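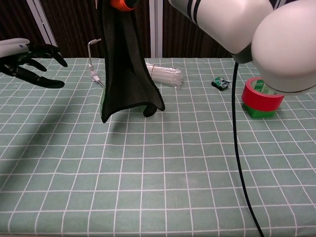
07/12/2021

Second week of the great gripper bake-off, and I have developed opinions about cloth. The Kokley is the fancy one, four black fingers with joints in them, and the Gandent is the plain one, orange and black, with all the personality of a stapler. Guess which one was holding up the black cloth by mid-morning. The four-fingered hand, meanwhile, hung over the left side of the table in a half-open claw, looking like it was about to make a point in a meeting. I left the straws and the little green and white toy vehicle out at the back because I keep telling myself I'll get to them after the cloth. I have been telling myself this for a while.

Fabric is a miserable thing to grab. It has no shape of its own, so whatever you tell the planner about it is a lie by the time the arm arrives. The Kokley hand wants to wrap around something, and a flat cloth gives it nothing to wrap. It pats. It strokes. On its best tries it gathers up a pinch between two fingertips and then lets go somewhere around knee height, if tables had knees. The Gandent just closes. It closes on the cloth, it would close on my sleeve, it has no follow-up questions.

So the score as of lunch, cloth only: 81 good lifts for the Gandent out of the day's batch, and for the Kokley a number I am going to write down when I'm in a better mood. I am aware that the Kokley cost more than my car. Mekdes is aware of it too, and she signed for it.

She came by after lunch and watched for a while without saying anything, which I have learned to fear. Then she asked what the closing force was set to. I said it was the default. She asked whose default. I looked, and it was the one from the Flatholm controller we sent back in February, carried over in a config file I had copied without reading — so the expensive hand has spent two days running on settings meant for something else entirely. I said that was interesting. She said it was one word for it.

With the right settings it does pick up cloth. Slowly, and with a look of distaste, but it does. It also jitters at the wrist when the Lukoševičius driver drops packets, and I spent a good hour chasing that before giving up and lowering the speed. The log from the afternoon runs to 2,561 lines, and some 510 of them are the same timeout warning. I read more of those than I needed to.

Now the honorable thing is to throw out the early Kokley runs and start over. I've moved them to a folder called old_do_not_use, where they will live forever and someone will eventually use them.

Tomorrow: same cloth, both grippers, new settings, alternating so I can't play favorites. Then the straws. I think the Kokley might win the straws. Mekdes thinks they'll both crush them and has offered to bet a sandwich on it, and I took the bet before I asked what kind of sandwich.

Need to order more tape. Need to eat something that isn't crackers.

3 comments

gridsquare
Same thing happened to us with a copied config, except it took us a month to find. Are you closing on force or on position for the cloth?

benchrat
My money's on the plain one for straws too. Please post the Kokley number when your mood allows.

Mekdes Derese
It's a pastrami.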